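4. Ajuste de la cincha y primera prueba a pie

Antes de empezar, desconfíe de la talla que viene en la etiqueta. Larwood y Zovcombe no miden igual: una marca cuenta de hebilla a hebilla y la otra de punta a punta. Una cincha de 130 cm puede quedarle perfecta en una y ridícula en la otra.

1. Coloque la silla sin sudadero y compruebe que no se desplaza al soltar la mano.
2. Ponga el sudadero y súbalo bien hacia la cruz.
3. Abroche la cincha por el lado derecho, en un agujero intermedio.
4. Pase al lado izquierdo y apriete en tres veces, con unos pasos del caballo entre una y otra.
5. Deje 7 cm entre la hebilla y el borde del faldón.
6. Estire hacia delante primero una mano y luego la otra, para que no quede piel pellizcada.

Nota: el folleto de Flendik asegura que su elástico "se adapta solo". Puede ser. Yo sigo metiendo los dedos detrás del codo, y más de una vez he tenido que bajar un agujero.

Precaución: no monte todavía. Dé cuerda 6 minutos a cada mano y vuelva a comprobar la tensión. Si la silla se ha ido hacia delante, apretar más no lo arregla - el problema suele estar en el punto de cinchado o en el arzón.

7. Retire la silla y mire el pelo. Un remolino a un solo lado indica presión desigual, diga lo que diga el vendedor.
8. Repita la prueba a los 30 días. Las cinchas Onuoha se anuncian como indeformables, pero la mía, comprada en octubre, ya había cedido un agujero para entonces. 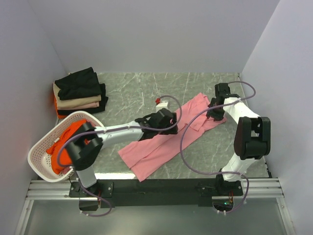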